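Why did the robot stop? A story about a fault

Robots that share a table have to know where they are. Each arm has motors in its joints, and each motor has a sensor called an encoder. The encoder measures how far the joint has turned. A computer adds up all the joint angles and works out where the gripper must be.

At the Darnano workshop, one arm had been set to lift a cup and put it down again, over and over. It did this 724 times. On the next try the gripper came down too far to one side and pushed the cup over. Then the arm stopped by itself and a warning came up on the control screen.

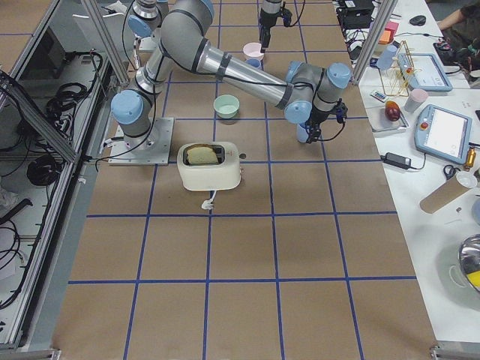
The arm stopped because of a force limit. When a joint has to push harder than it should, the computer takes this as a sign that something is in the way. It cuts the movement within 100 milliseconds, a tenth of a second. A force limit protects fingers as well as cups.

Kirsty Aitken, an engineer, was given the job of finding the fault. She switched off the power first and locked the switch. You should never reach into a robot's space while it can still move, even if it is standing still. A robot that is waiting looks the same as a robot that is off.

She checked the gripper, the program and then the cables. A cable on a robot arm bends each time the arm bends. Inside it are thin copper wires, and copper that is bent many times can crack. One wire to the wrist encoder had cracked. It still worked in most positions – but when the wrist turned, the two ends came apart and the signal was lost for a moment. The computer then used an old number for the angle, and the gripper went to the wrong place.

The cable was changed and given a wider bend. The program was changed too: if an encoder signal is lost, the arm must now stop at once and wait for a person.

Words to know

Encoder: a sensor that measures turning.
Gripper: the part of a robot that holds things.
Fault: something in a machine that is not working as it should.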